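Painted blanket chest lid sticks to the case - paint, wax or hardware?

Posted in Furniture and Finishes by Siregar

I have a reproduction dower chest from the Storthorpe line, bought secondhand through Grondport for $277. Six-board construction, pine, dovetailed corners, bracket feet. The front has the usual pair of tulip panels under a clear coat. The case and the lid were repainted in solid blue-green by the previous owner, who says she used a satin wall latex, two coats over the factory finish, no topcoat.

The lid is 610 mm front to back and overhangs the front board slightly. It rests on the top edges of the front and sides with nothing between. If the chest stays shut for more than a day or so, the lid bonds to the front board. Opening it takes both hands and makes a tearing sound. Last Tuesday it pulled a strip of paint off the front edge down to the factory color.

Details that may matter:
The paint is 12 months old, so it should be cured.
Room humidity is moderate. The problem is worse in the afternoon when the sun reaches the chest.
Hinges are plain iron strap hinges, face mounted, not shimmed.
A fingernail pressed into the paint on the lid leaves a mark that fades slowly.
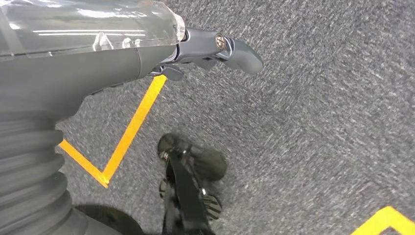
Speckled gray carpet, with the clear cover on the arm

I don't want to strip the whole chest. The tulip panels are the reason I bought it, and I assume stripper would run down into them. Is there a topcoat that stops this, or should I wax the edges and leave it alone?

Igor Jasińska

What you are describing is called blocking. Two painted surfaces held together under load fuse at the contact points. Wall latex does this readily. The binder is a soft thermoplastic polymer, and it stays soft by design so that the film can form at room temperature. Time improves it only up to a point, and twelve months is past that point. Heat makes it worse, which matches your afternoon sun. Weight makes it worse too, and a lid that size in solid pine puts a constant load on a narrow strip of paint.

Wax will mask the problem for a while. Paste wax on the two contact faces works as a release layer, but it wears off, and the solvent in some paste waxes softens latex further. It also has to come off completely before any future coat will stick. I would not start there.

A topcoat over the soft paint helps less than people expect. The hard film sits on a soft one, and the pair can still dent and print. You need to remove the soft paint at the contact faces only. Procedure:

Take the lid off at the hinges. Mark which hinge went where and keep the screws with them.

Mask the front of the case one finger's width below the top edge, using low-tack tape. Cover the tulip panels with plastic film taped to that line. With no liquid stripper in use there is nothing to run, but dust and stray scraper marks are still a risk.

Scrape the latex from the top edges of the case with a sharp card scraper. Latex over a hard factory finish usually comes away in ribbons. Warm it slightly with a hair dryer if it resists. Do not use a heat gun near the panels.

Do the same to the matching band on the underside of the lid. Close the lid on a sheet of carbon paper first and the contact line will be printed for you. 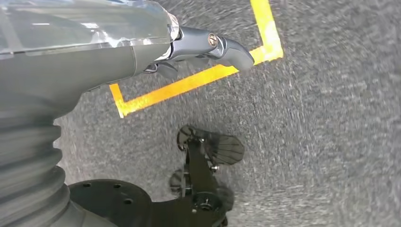

Bronze-colored screw in the side of the gripper housing

Scuff the exposed factory finish with 320 grit, wipe it down, and apply two thin coats of a waterborne alkyd or urethane cabinet enamel. Check the data sheet for the phrase "block resistance." If the sheet does not mention it, buy something else. Shellac-based primer goes under the enamel if you have broken through to bare pine, particularly at knots.

Leave the lid off for 16 days. Most data sheets give a recoat time and a cure time, and people read the first and ignore the second. If the lid must go back sooner, put strips of silicone-coated baking parchment on the edges. Waxed paper is a poor substitute in a sunny room.

Color match on the edges is not critical. They are hidden when the lid is down. A small difference looks like wear, and these chests are painted to imitate wear anyway.

Grondport sellers sometimes list the original color name on request, so it is worth a message if you want the lid to match later.

Plusside

Agree with the diagnosis. I would skip the repaint and separate the surfaces.

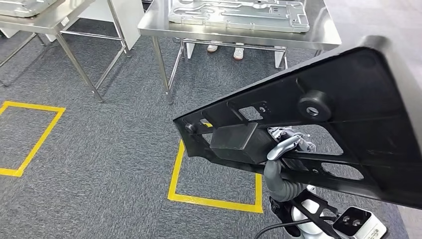 A chest lid only needs a small gap to stop blocking, and the cheapest way to get one is with bumpers at the two front corners. Use felt or clear polyurethane on latex. Black rubber can leave a brown stain on light paint, and it can stick as badly as the lid did. The shape to copy, whatever the material, is the round bumper on the black plastic panel in the photo, with the hollow center, which gives you somewhere to put a small brass screw below the surface so you are not depending on adhesive. Adhesive dots creep on soft paint. Once the front is raised, check the hinge side. With face-mounted straps the back edge will still touch, so add a thin cardboard shim under each hinge leaf until a strip of paper slides through all the way along.

Ten minutes' work and reversible.

Siregar

Thanks, both. I did the carbon paper test. Contact is along the front edge and the right side only; the left side does not touch at all, so the lid has some twist in it. I will scrape the front and right, use the enamel, and add felt at the corners once it has cured. The latex does come off in ribbons. The factory color underneath is a dull red, and I may leave the lid edge that way.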